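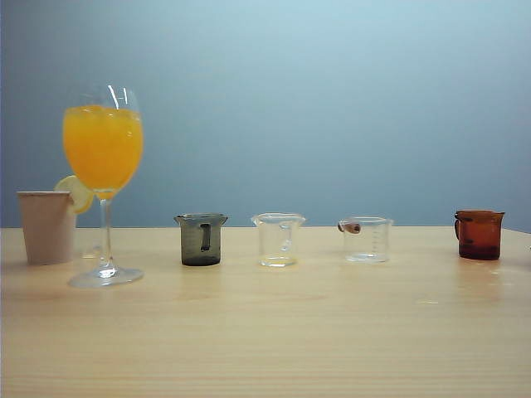

The purpose of this project was to determine whether the shape and material of a drinking vessel affect how much juice people believe it holds. The study was carried out in May by a team of 4 students in the introductory consumer science course at Risbridge College, under the Muñoz small projects scheme. Six vessels were selected so that they would differ clearly in height, wall material and transparency. They ranged from a plain beige paper cup to a small beaker of smoky gray glass with a handle, and included a stemmed wine glass, which was much the tallest of the set and was presented with orange juice and a slice of lemon. The vessels were set out on a light wooden tabletop against a pale blue wall, as the course guide requires a plain background.

Method

Participants were recruited in the Brarnport dining hall during the lunch period. Each person viewed the vessels from a seated position and wrote down an estimate of capacity in milliliters for each one. Handling was not permitted. A total of 58 people took part, and each completed 3 short questions on their usual choice of cup at home. True capacities were measured afterward with water and a Sirkex kitchen scale. The wine glass held 413 ml when filled to the rim.

Results

Estimates for the wine glass were higher than its measured capacity in most cases. The paper cup was judged more accurately than any other vessel, and several participants noted that they used a similar cup every day. Answers for the gray beaker varied widely – some participants wrote that the dark glass made it hard to judge the thickness of the walls.

Limitations

The wine glass was the only vessel with a garnish, and the effect of the lemon slice cannot be separated from that of the shape. The order of the vessels was the same for all participants. A repeat of the study should change the order between sessions and present every vessel empty first, then filled.

Report submitted July 4, 2019.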